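Write the Stop Rule Down Before the Robot Moves

Most shops I visit have a thick binder on robot safety and almost nothing on ordinary good practice. The binder covers fences and emergency stops. It does not say what should be on the table when a run starts, or who decides that a run is no good.

I think a one-page rule does more than the binder. At Rimusthorpe we went back through 3,433 logged runs on small appliances. About 200 had been marked as failed with no cause given, so they were no use to anyone. We could not fix what we could not name.

The page we use now is short. The work surface gets one plain color. Anything on it besides the target goes in the log, and that includes clear film and bags, which are hard to pick out on camera. The gripper starts open. The operator writes down the stop condition before the first move, and a second person signs it. Logs are read within 24 hours.

People at Beltance told me this slows the work down. It does, by a few minutes a shift. I would still take those minutes over another pile of runs with a blank in the cause column.

Standards groups will get to this in time. A shop does not have to wait for them. Print the page, tape it next to the controller and change it when it turns out to be wrong.

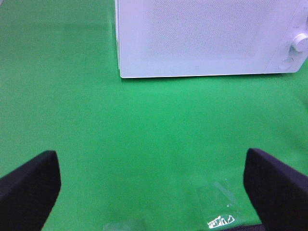
Open gripper, white appliance at upper right, clear plastic on the green surface.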